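Planner update: fewer stalls on the two-arm sorting cell

The August release of Tedum, our motion planner, is now running on both test cells. The main change is in how it handles two arms that want the same bit of space. The old version planned one arm, froze that path, and then planned the other arm around it. It was simple to debug, but the second arm often sat waiting for a gap that was slow to open.

Tedum now plans both arms together over a short window and replans when either one falls behind. In our bench runs the combined plan came back in 85 milliseconds, fast enough to do between moves. Stalls longer than a second dropped from 8 per shift to 6. We had hoped for better, and most of the ones left come from perception — the planner is waiting for a pose it can trust.

Penuvow, the perception package, gets its own update next. It will report a confidence value for each object instead of a plain yes or no. If you have scripts that read the old flag, they will keep working until the release after that. 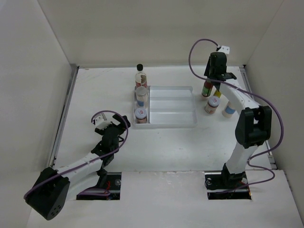
Grasp order is the other thing we are working on. Until now the task script picked the nearest object first, and that works fine when things are spread out. With small bottles and jars it causes trouble. Four of them can be grouped close together under the right gripper while most of the table is bare, and one white bottle is partly hidden behind the arm's own upper link. The new script scores each object by how much room the fingers have, then by distance. Objects blocked by an arm go to the end of the list and are checked again once that arm has moved.

The Skasari branch has the script if you want to try it. Please log any failed grasps with the replay file attached.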